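The shop that never runs out of cucumbers

When I was a child I had a toy shop made from a shoe box, and the vegetables were painted dried beans. So I came to Minon with a certain envy. It is a practice shop for people who are learning to sell, and its greengrocer's corner is better stocked than many real ones in January.

The produce is artificial and it is displayed in wooden crates of a warm, reddish brown. Constanza Salinas, who set up the corner, spent 396 pounds on vegetables alone, and she does not regret it. A cheap cucumber, she told me, is smooth like a bottle, and a learner stops to believe in it after one morning. A good one has bumps and it shines.

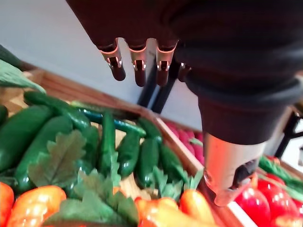 She orders from two suppliers, Drilletti for the green vegetables and Derix for the roots. The crates came from a fruit seller who was closing his business, and she paid him 10 pounds for each. New ones were offered to her, but she found them too pale – the green looks stronger on a dark wood.

Filling a crate is the first lesson. The learners must lay everything in one direction, then fill the gaps, then step back to the place where the customer will stand. Most of them put too little. A half-empty crate, says Salinas, looks like the end of the day even at nine in the morning.

The second lesson is the basket. It is an ordinary grey plastic one with a thin wire handle, and it waits on a small round table with a white, marble-like top. A learner takes it, shops from a written list and brings it back to the same table. It sounds simple, but people who come to it from office work often forget the list by the second vegetable.
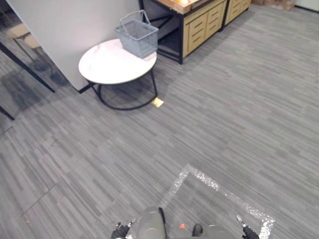
Jeptoo Magesa would like the lists to be longer. Four items is a game, she told me, and customers do not come with four items, they come with a whole week in their head and a child pulling on the coat. She has asked for onions too, and for a proper scale.

The scale is already ordered. The onions must wait until spring.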